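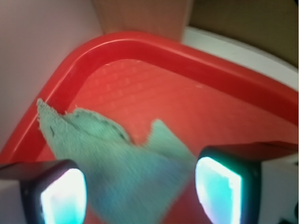 Local history / civic anniversaries -- notes, week 2

Founding days. Why a town keeps one. Adstead marks its charter every February: march from the mill gate, speeches, school band. Charter gave it a market and 247 plots. See handout for teh map.

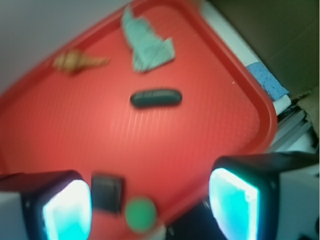

Trutarholm -- district status

Split from the old county after a long petition, 681 signatures. Main gain was a court and a land office. Rally held on a Saturday now so shops can close.

Read the petition first, then the newspaper report. They dont agree on the route.
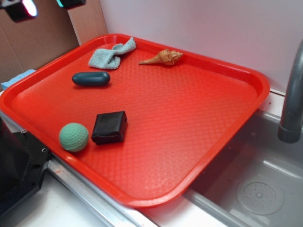
Also the report leaves out the ferry villages completely -- check who signed from there. For next time: 100 words on either town, one source minimum.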